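Home | Talks | Notes | About | Contact

Clear desks, quick starts: speaker notes
Somtochukwu Garba
Friday, September 13, 2019

(Say hi, check the mic, wait for the people at the back to find a chair.)

I've got 20 minutes and I talk fast, so wave at me if I lose you. I'm going to talk about tables. Yes, tables! I spent most of August thinking about what lives on a shared work table and what should go somewhere else, and I've got opinions now.

Start with the confession. When we set up the Kasitz room I kept a list of every item left on the benches overnight, and by the end it ran to 52 things. Mugs, tape, somebody's bike light, a single glove. My favourite was a stapler with a label saying it belonged to Hustlow, who moved out ages ago.

So the first rule I pushed for was power on the table and everything else off it.

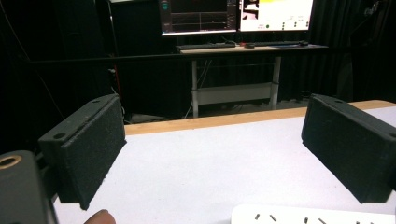
Power strip at the front edge, white on white.

People argued with me about this one (hello, Ebihara crew). They wanted the power underneath, all neat. Fine, but then you're on your hands and knees every time you need to plug in a laptop, and I'm too old for that. Keep it up top, near the edge, where your hand goes anyway.

(Slow down here. Drink some water.)

Next bit is colour. I like a pale top. You see crumbs, you see pen marks, you see the tiny screw you dropped before it ends up in the carpet. The Unwood people tried to sell me on a dark walnut look and it was gorgeous, I'll give them that, but I lost a black pen cap on their sample in the first minute.

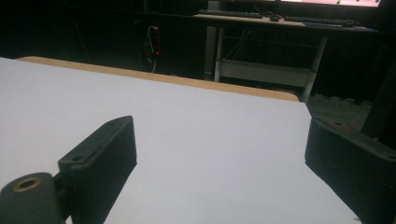

And then you have to wipe it, which is the part where everyone's eyes glaze over. Damp cloth, end of the day, whoever's last out. I tried a roster and it lasted 3 weeks. Now the cloth just hangs by the door and it mostly gets done, don't ask me how.

(If there's time, tell the glove story. Skip it if we started late.)

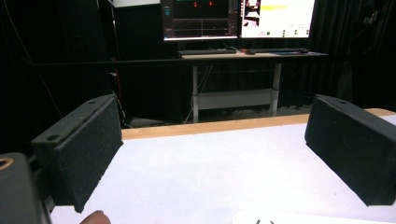
Last thing is giving screens their own home. I used to let monitors creep onto the work table one at a time and before long there was no room left to work. Put them on a separate desk, like the one at the back there with the two monitors and both keyboards, and your front table can get by with a sheet of paper on it. You do have to get up and walk over to check something, and I've decided I like that, my knees could use it.

Questions now, then tea. Come and tell me what's on your bench!

1,671 views | 20 comments | Share

Related talks
Labels that stay stuck
Where do all the extension cords go?
Sharing a room with Hustlow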